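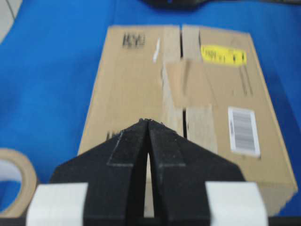 How a Robot Hand Handles a Parcel

A guide for young readers, ages 8 and up
By the Melurbridge Science Library, Children's Programs
January

Print this page | E-mail this page
14 shares | 3 comments

Parcels come in many shapes. Some are flat, some are long, and some are as big as a cupboard. People who work in parcel centres lift and turn them all day. A robot can now help with part of that work.

The Devevow is a robot hand kit made in Clornutmont for schools, libraries and small workshops. Our library has one on loan this term. This page explains how it works.

What is a gripper?

The hand of a robot is called a gripper. Your own hand has four fingers and a thumb. The gripper shown at the beginning of this page has only two fingers. They are black, wide at the base and narrow at the tip. When the tips come close together, a thin gap is left between them.

Two fingers can do a surprising amount. Try picking up a pencil with just your thumb and one finger. Now try a book. The book is harder, and you may find yourself looking for an edge to hold. A robot has the same problem with a large cardboard box. The box is much wider than the hand, so the robot must find a flap, a corner or a loose bit of tape that its fingers can pinch.

What is on a box?

Look at the top of a shipping carton the next time one comes to your home. Two flaps often meet in the middle, and the line where they meet is called a seam. Clear packing tape holds the seam shut. Tape is shiny, and shiny things can confuse a robot's camera in the same way that sunlight on a window can make you squint.

Many cartons also carry labels. The one in our picture has a yellow label and a white one with a barcode. A barcode is a pattern of dark bars and pale spaces that a scanner can read very quickly. The Devevow does not include a scanner, but one can be added.

Why use a blue cloth?

A tan box is easy to find on a bright blue cloth. The two colours are very different, and the camera can tell where the box stops and the table begins. The kit's handbook recommends a plain cloth in one strong colour.

How does the robot learn?

The kit comes with 26 practice tasks. The first ones are simple, such as touching the middle of a box. Later ones ask the robot to press down tape or fold back a flap. An adult guides the arm through each task 50 times, and the computer saves every try. The computer can store up to 1,000 tries before older ones must be cleared.

The lessons were written by the Dương Learning Workshop and are supplied in English and French.

Is it safe?

Keep hair, sleeves and fingers away from the gripper whenever the power is on. An adult must be present at all times. The red button on the control box stops the arm at once.

Groups of up to 8 children may book a session at the front desk.

Print this page | E-mail this page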